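Section 9. Setting Up Your Kornby Countertop Dishwasher

Read this section all the way through before you plug anything in. You won't, but we are required to ask.

9.1 Choosing a spot

The Kornby goes on a flat, level surface that can carry its weight when full of water, plates and your good intentions. It needs a grounded outlet within reach of the cord and a sink within reach of the drain hose. Do not use an extension cord. Do not use two extension cords, either, which is a thing the Momthorpe service desk has been asked about more than once.

1. Measure the space under your wall cabinets. The lid vent at the back needs 9 inches of clear air above it. Less than that and the steam will go to work on your cabinet doors.
2. Leave a hand's width on both sides.
3. Place a level on top of the unit, front to back and then side to side. Turn the feet until the bubble behaves.
4. Press down on each corner. If the machine rocks, go back to step 3.

Note: The feet are threaded the normal way. Clockwise raises nothing; it pulls the foot in and lowers that corner. Earlier printings of this manual said the opposite, and we thank Shufen Peng for her letter, and for her second letter.

9.2 Connecting the hoses

There are two hoses. The gray one brings water in and the ribbed white one takes it out. Swapping them is possible and memorable.

1. Shut off the cold tap and unscrew the aerator from the faucet.
2. Fit the Dekow adapter from the parts bag. Hand tight, then a quarter turn with a wrench. If you feel strong, stop sooner.
3. Push the gray hose onto the adapter until it clicks. No click means it is not on, however much it looks on.
4. Hook the white hose over the edge of the sink and fix it with the clip. The end must hang above the waterline, never down in a full basin.
5. Open the tap slowly and look for drips at both ends of the gray hose.

CAUTION: Do not connect the gray hose to a tap hotter than 140 degrees F. The machine has its own heater and is rather proud of it.

If your faucet has a pull-out spray head, the adapter will not fit. Order part 1612 (side inlet kit) and follow the sheet that comes with it. Ruoxi Han in the parts office can tell you whether your faucet is one of the awkward ones. It probably is.

9.3 The first run

Run the machine once with nothing in it. This clears out dust from the factory and whatever the tester left behind in the way of water.

1. Close the door until the latch catches.
2. Press and hold POWER until the panel lights up.
3. Choose RINSE. The cycle takes 22 minutes. Resist opening the door to see how it is getting on.
4. When the beeping starts, press POWER to stop the beeping.

Some gurgling in the first few minutes is normal. Grinding is not. If you hear grinding, unplug the unit and check for the foam block under the spray arm, the one with REMOVE BEFORE USE printed on it in red.

9.4 Loading

Plates stand in the back rack, facing the middle. Cups go upside down along the sides. Knives go point down, for the sake of the next person to reach in. Scrape off food but skip the full wash in the sink – if you wash everything first, you have bought a very large drying rack. 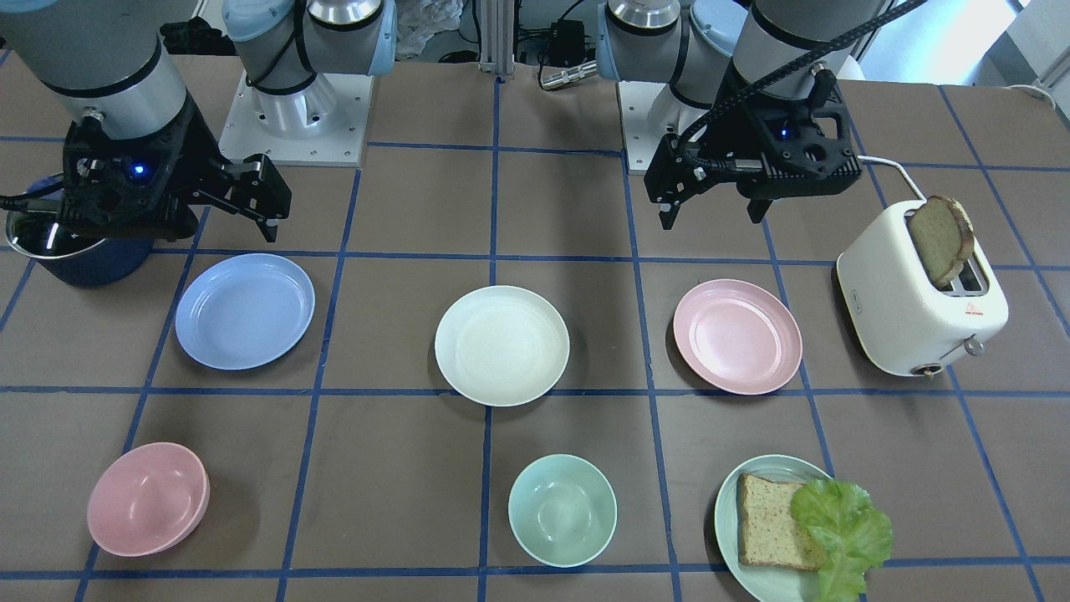

Pots are where most loading goes wrong. A pot laid face down over the spray arm will come out spotless and everything above it will come out exactly as it went in. Tip it against the left side of the rack and leave a gap beside it. Anything too tall for the door to close on has to be done by hand, and leaning on the door will not change this.

1. Spin the spray arm with one finger. It should go all the way around without touching anything.
2. Fill the soap cup to the lower line. The upper line is for heavy loads.
3. Close the cup, then the door.

Do not load cast iron, wooden spoons or anything with a plug.

9.5 If the panel shows a code

E22: no water coming in. Open the tap. If the tap is open, check the gray hose for kinks.

E23: water not leaving. Clean the filter, then see whether something heavy is sitting on the white hose.

For any other code, unplug the unit, wait five minutes and plug it back in. If the code returns, write it down and call the service desk before 4 p.m.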